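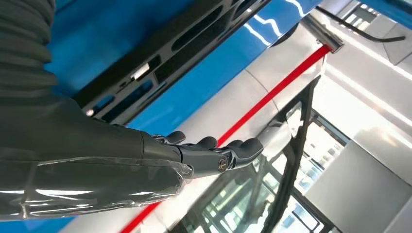 *그림 4-1. 은색 표면과 붉은 줄*

## 4. 포도 노균병 예찰용 관측기의 설치

본 장은 Dagdag 잎 습윤 관측기를 노지 포도원에 설치하고 예찰 기록을 개시하는 절차를 규정한다. 시설 재배 포장에 설치하는 경우에는 5장을 따른다. Warnness가 공급하는 구형 지주를 사용하는 농가는 부록 나의 결합 치수를 먼저 확인하여야 한다.

### 4.1 설치 위치의 선정

1. 포장 안에서 통풍이 가장 나쁘고 아침 이슬이 늦게 마르는 이랑을 선정한다. 전년도에 노균병이 처음 확인된 지점이 있으면 그 이랑을 우선한다.
2. 관수 노즐의 살수 범위와 농로변은 제외한다.
3. 지주를 포도나무 사이에 수직으로 세우고, 지면에서 감지판 하단까지의 높이를 90cm로 맞춘다.
4. 감지판은 북쪽을 향하게 하고 수평면에 대하여 비스듬히 기울여 고정한다. 잎이나 덩굴손이 감지판에 닿지 않도록 인접한 새순을 유인한다.

> **참고** 경사지 포장에서는 아래쪽 이랑과 위쪽 이랑의 습윤 시간이 크게 다를 수 있다. 관측기가 한 대뿐인 경우에는 아래쪽에 설치한다.

### 4.2 전원 및 통신 연결

1. 배터리함의 덮개를 열고 극성을 확인한 후 배터리를 장착한다.
2. 감지판 케이블을 1번 단자에, 온습도 센서 케이블을 2번 단자에 연결한다. 연결부는 아래쪽으로 늘어뜨려 빗물이 단자로 흘러들지 않게 한다.
3. 전원 단추를 길게 눌러 표시등이 녹색으로 바뀌는지 확인한다.
4. 설정 메뉴에서 수신국을 선택한다. Grirnalgate 지구는 채널 41, Pellbridge 지구는 채널 49를 사용한다.
5. 시험 전송을 실행한다. 화면에 오류 코드 764가 표시되면 수신국과의 연결이 이루어지지 않은 것이므로 안테나 방향을 조정한 뒤 다시 전송한다.

> **주의** 배터리함을 연 상태에서 약제를 살포하지 않는다. 구리 성분이 포함된 살균제가 단자에 묻으면 부식이 발생하며, 이로 인한 고장은 보증 대상에서 제외된다.

### 4.3 감지판의 보정

1. 마른 천으로 감지판을 닦고 메뉴에서 '건조 기준'을 저장한다.
2. 분무기로 깨끗한 물을 고르게 뿌린 다음 '습윤 기준'을 저장한다. 지하수는 석회분이 남을 수 있으므로 사용하지 않는다.
3. 감지판을 자연 건조시키고 표시값이 건조 기준으로 돌아오는지 확인한다. 돌아오지 않으면 1단계부터 다시 실시한다.

보정은 4월 발아기 이전에 완료하고, 장마가 끝난 뒤 한 차례 더 실시한다.

### 4.4 예찰 기록의 개시

1. 품종, 수세, 전년도 발병 여부를 포장 대장에 입력한다.
2. 매일 오전 7시에 전송되는 습윤 시간과 평균 기온을 확인한다.
3. 위험 등급이 '주의' 이상이면 당일 중으로 잎 뒷면을 육안 조사한다. 조사는 하단부 잎과 통풍이 나쁜 안쪽 잎부터 시작한다.
4. 흰색 곰팡이가 확인된 잎은 밀폐 봉투에 담아 포장 밖으로 반출하고, 발견 위치를 대장에 기재한다.
5. 약제 방제가 필요하다고 판단되면 해당 작물에 등록된 약제를 선택하고, 제품 표시사항의 희석 배수와 안전사용기준을 따른다. 같은 계통의 약제를 연이어 사용하지 않는다.

> **주의** 관측기의 위험 등급은 감염에 유리한 기상 조건을 나타내는 지표이며 발병을 확정하는 자료가 아니다. 육안 조사 없이 등급만으로 살포 여부를 결정하여서는 아니 된다.

### 4.5 수확 후 철거

수확이 끝나면 기록을 내려받은 뒤 전원을 끄고 배터리를 분리한다. 감지판은 중성세제를 푼 물로 씻어 그늘에서 말린다. 발병 이력이 있는 포장에서 사용한 지주와 고정끈은 소독한 후 보관하며, 다른 포장으로 옮겨 설치할 때에는 4.3의 보정을 새로 실시한다.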